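I have been going to the amateur boxing at Plullik for 12 years now, and I still think the best seat in the house is the cheap one near the back, by the tea urn, where you can hear the coaches muttering. So you can guess how I feel about the plan to move the club's big May show to the arena at Eltaseck!

I do see why they want to. The old hall holds 1000 people if everyone breathes in, the roof needs money, and the arena people have been very nice about it all. But bigger rooms change boxing. In the hall, a nervous lad in his first bout can pick out his mum's voice (we all can, bless her), and when he loses he gets clapped all the way back to the changing room by people close enough to pat his shoulder. Put that same lad under big lights with a giant screen over his head, and I worry he'll feel very small indeed.

Then there's the price. Two of us could have a night out at the hall, with pies, and still have change for the bus home to Cabrera. I can't see that lasting once there's parking to pay for and a booking fee on top.

My own wish would be to keep the May show where it is and run it over 2 nights, with the juniors on first so the little ones get a full crowd. If the club wants to try Eltaseck after that, let it be for a one-off against the Bosance lot, who always bring a coachload and sing from start to finish.

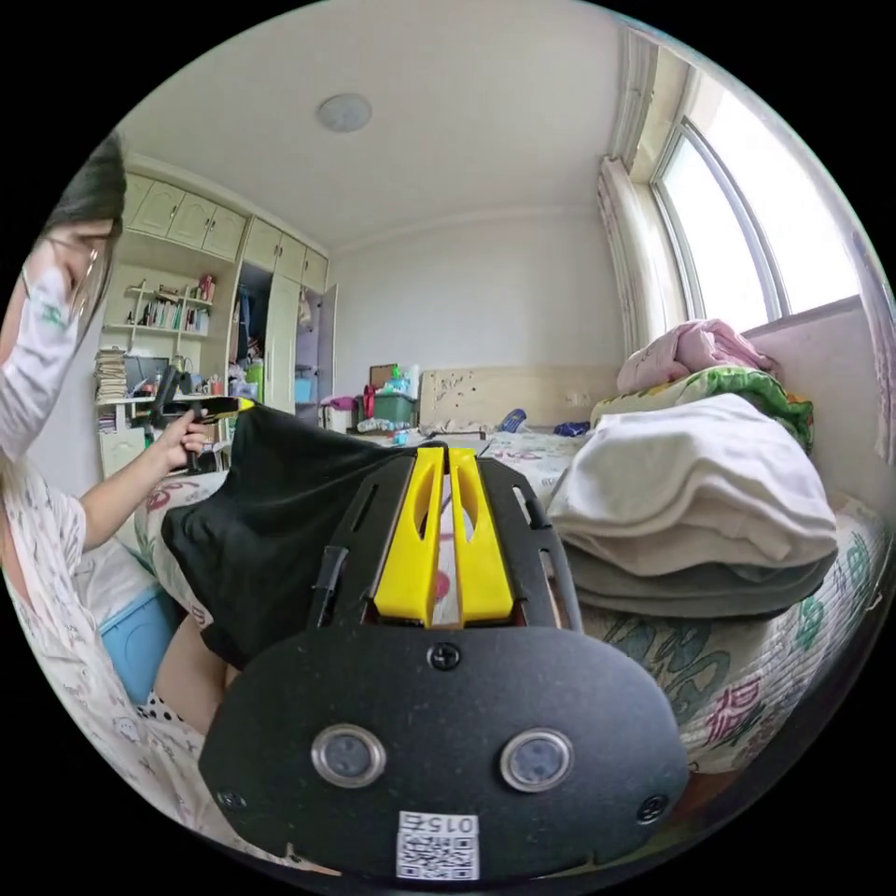 ## If you'd like your say

Members can leave a note in the box by the hall door, and I really hope plenty of you will.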